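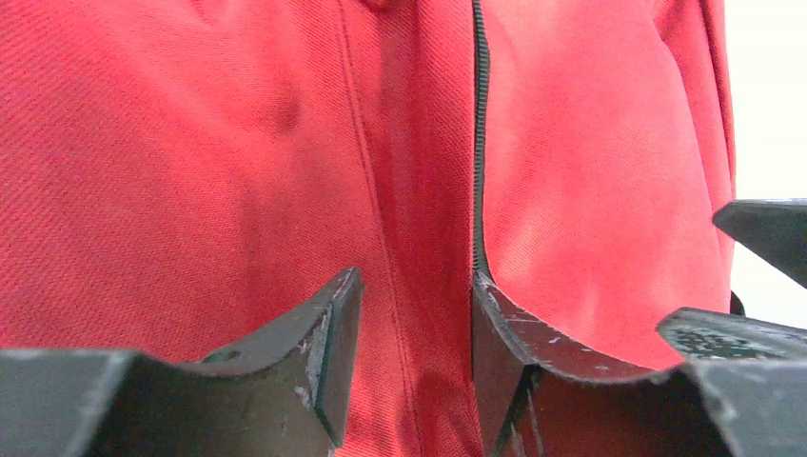

Which gripper should you buy first if you want to pick up soft things?

A plain two-finger parallel one, with fingertips you can unscrew and swap. You'll learn more from changing the tips than from changing the whole hand.

September
Speaker notes by the Feltbridge bench team

Right, say hello, check the clicker, get going. I've got more to say than I've got minutes for, so skip the bit on cabling if the clock looks bad.

Start with why I did any of this. We had two grippers on the shelf, the Trusow and the Ayala, and everyone in the workshop had a firm opinion about which was better, mostly based on whichever one they'd used last (me included!). So I put both of them on the same arm, with the same controller and the same wrist camera, and gave them the same soft, floppy stuff to grab. Fabric bags mainly. A bag is a brilliant test object — it sags, it folds, it has seams and zips and straps, and it never sits the same way twice.

Explain the set-up quickly. Each gripper got 112 grasps. A grasp counted if the bag came up off the table and stayed up while the arm went across to the drop point. Bag placed by hand each time, a bit scruffily, on purpose. I ran the lot from the Zirnier controller and I kept my hands off the settings once I'd started, which was harder than it sounds.

Now the camera. Point at the picture and let them look for a second. At this range the wrist camera gets red cloth and not a lot else. You can see the weave, you can see the teeth of the zip running down into the gap between the fingers, and that's lovely detail, but try asking software where the rest of the bag is! My first go used the wrist view for everything, start to finish. Bad idea. What I do now is pick the grasp from further back, then use the close view only for the last little bit, when all I want to know is what's between the tips.

And the zip matters. Cloth on its own squashes down to next to nothing, so the fingers close nearly all the way. Get a zip or a thick seam in there and they stop sooner. My early code read that as a good solid grip and went straight into the lift. Sometimes fine, sometimes the bag hung off one hard edge and swung round. So: look at finger width and picture together, don't trust either by itself. Somebody will ask about force sensors here. Say yes please, if you've got the budget.

Talk about wear. Look at the pale scuffs near the tip of the left finger, and all the little chips along the inner lip of the right one. I used to ignore marks like that. Then I spent a whole afternoon chasing a fault in the controller that wasn't in the controller. Now I take a photo of the tips before every run and write down which pair is on. Takes a minute. Please do this, I'm begging you.

Speed next. Closing time was set to 500 milliseconds for both grippers. The Trusow felt smoother to me, the Ayala snappier, and I'd be lying if I said I could turn that feeling into a graph. The Ayala was far easier to swap tips on — 4 screws and you're done. The Trusow wants the cover off first, and the cover wants a screwdriver I can never find.

Results slide. Don't read out the table! Just say that the gap between the two grippers was smaller than the gap between one set of tips and another on the same gripper. That surprised me and I ran a chunk of it again to be sure. Narrow tips got into the folds nicely. Wide ones pushed the cloth away before they could close on it, unless the bag was already bunched up.

If there's time, the cabling story. Keep it to one minute. Wrist camera lead, elbow joint, slow twist, picture goes green, me swearing. Leave more slack than looks tidy.

Things I haven't tried: suction, softer pads, bags with something heavy in them. I'd love to hear from anyone who has, especially the heavy one.

Leave 5 minutes for questions. Tip sets are in the tray at the front, so people can come and have a fiddle, and I need them all back before the next talk.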